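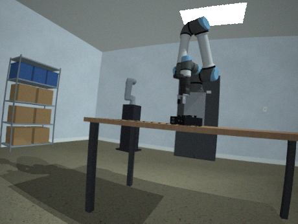 Search this book Enter keyword Go

July
By Corinne Haldane

Chapter 5
Building the Season: How Leagues Decide Who Plays Whom, and When

If you have ever played on a school team, you probably remember being handed a sheet of paper at the start of the season with all the games on it, and you may have stuck it to the refrigerator and never thought about it again. I certainly did. It was many years before I wondered who had made the thing, and why we always seemed to have our longest bus ride the week before exams.

This chapter is about that sheet of paper. In the last chapter we looked at how a league is formed and how its members agree on the rules, and we left our imaginary commissioner with a room full of willing clubs and no games to play. Now we need to give those clubs a calendar, and I should warn you that it takes more patience than you might expect – even in a very small league.
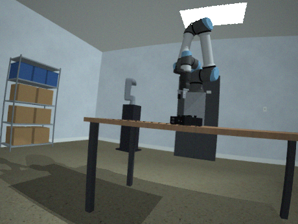 Corinne Haldane
Senior Lecturer in Sport Management

Let's begin with the Quezada League, a women's volleyball competition that we will return to all through Part Two. In its first season it had five clubs. Each club played every other club twice, once at home and once away, and we call this a double round robin. With five clubs there are ten possible pairings, so the league needed twenty matches in all. That sounds easy enough to fit into a winter, doesn't it?

The trouble starts when you sit down with a pencil. Five is an odd number, so in every round one club has to sit out, and that week off is known as a bye. Coaches are fond of a bye late in the season, when knees and shoulders are sore, and much less fond of one in the opening week, when everybody is itching to play. Somebody has to take it all the same, and the schedule maker is going to hear about it.

Then there is travel. The clubs at Zitton and Otesus are 160 miles apart, and neither can afford a hotel for a full squad very often. In the first draft of the schedule, the Otesus players would have covered 2,668 miles over the season, a good part of it on three long trips in a row. The final version paired up some of those away matches over a single weekend, so the team could play twice before heading home. (We will work through how this was done in Section 5.3, and I promise the arithmetic is gentle.)

Buildings matter too. Stemanitz plays in a hall with 675 seats, a lovely place to watch volleyball, but the hall is shared with a basketball club and a gymnastics school, and on some evenings it simply can't be had. A schedule that looks perfect on paper is no use at all if the doors are locked at seven o'clock.
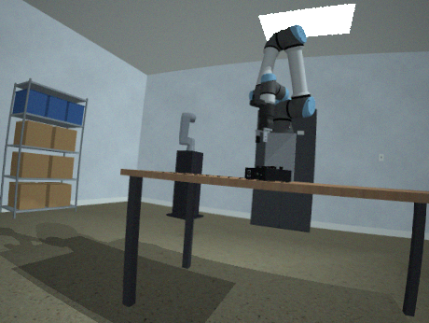 What you will learn in this chapter

By the time you reach the review exercises, you should be able to:

– draw up a single and a double round robin for any small league
– place byes so that they are shared out over more than one season
– tell apart the limits a schedule must obey (a hall that is closed) and the wishes it tries to meet (a home match on opening weekend)
– read a draft schedule the way a coach would, looking for long runs of away matches and short rests

Before you read on

Find the schedule of a team you follow, or one you used to play for, and keep it beside you. Mark the home matches in one color and the away matches in another. Look for the longest run of each, and write down a guess at what caused it. We will come back to your guesses at the end of Section 5.2, so don't throw the page away.

Last updated: July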